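Laundry tips for people recording demonstrations

These notes grew out of a season of gathering washing machine examples for Stellero, our name for the thing that is supposed to learn laundry from us. It has been shown 815 loads so far. My own mother gave me two and considered the matter closed.

Open the door all the way before you press record, unless opening the door is the task. A half-open door swings back while you are busy with the fingers, and then Stellero learns that laundry involves being nudged by a door.

Take a few runs at an empty drum. They feel like a waste of an afternoon, but the learner needs to know what "finished" looks like, and polished steel is full of odd reflections that it will otherwise take for socks. 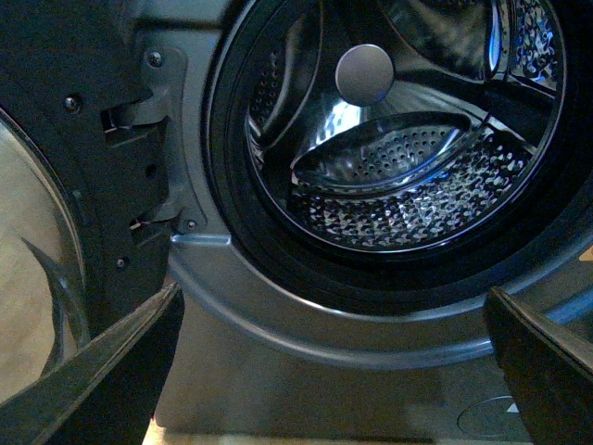 Drum empty, door wide, fingers apart.

Keep the fingers apart on the way in. Close them only when there is cloth between them. Beginners pinch early, out of nerves, and the habit gets copied faithfully 38 times before anyone looks at the recordings.

Mind the rubber seal. Cross it in the middle of the opening and go slowly. If you do catch it, stop, back out and mark the run as spoilt. Please don't tug. Tugging is a skill we have already taught by accident.

Dark clothes deserve their own session. Navy at the bottom of a drum is hard enough to see when you are standing there with a cup of tea. Leave the heap as it falls and don't plump it up to be helpful, as real washing has never once been plumped. Change the heap between runs too. Drop it in from a different height, or turn the drum by hand a little, or swap a shirt for trousers.

Pick one garment and stick with it. Changing your mind halfway across the drum looks like thinking when a person does it. In a recording it looks like a wobble.

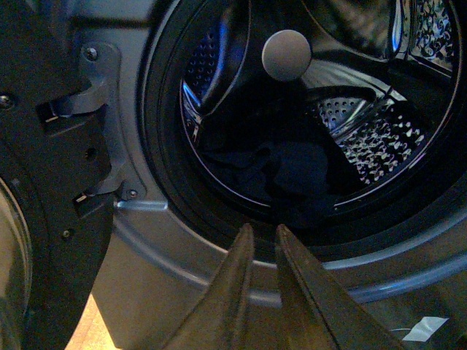
Merer wrote in to say that the mistakes ought to stay in, provided you also record getting out of them: a sleeve dropped on the lip and picked up again had done more good at their end than a whole morning of tidy runs. Fair enough. Keep the dropped sleeve, and label it as a drop. I still don't want the tugging.

Labels, while we are on the subject. Write them straight after the run, in plain words: "took one item out", "missed", "dropped on floor". Run 513 is down in our list as "hmm", and will stay that way, as I no longer have any idea what I meant.

Stop after 8 runs and have a sit-down. Tired arms take short cuts, and the short cuts are what Stellero picks up first.

Wipe the lens before each session. Fluff gets everywhere.

Last updated 19/09/2018. Tumble dryers will follow in December, if the fluff allows.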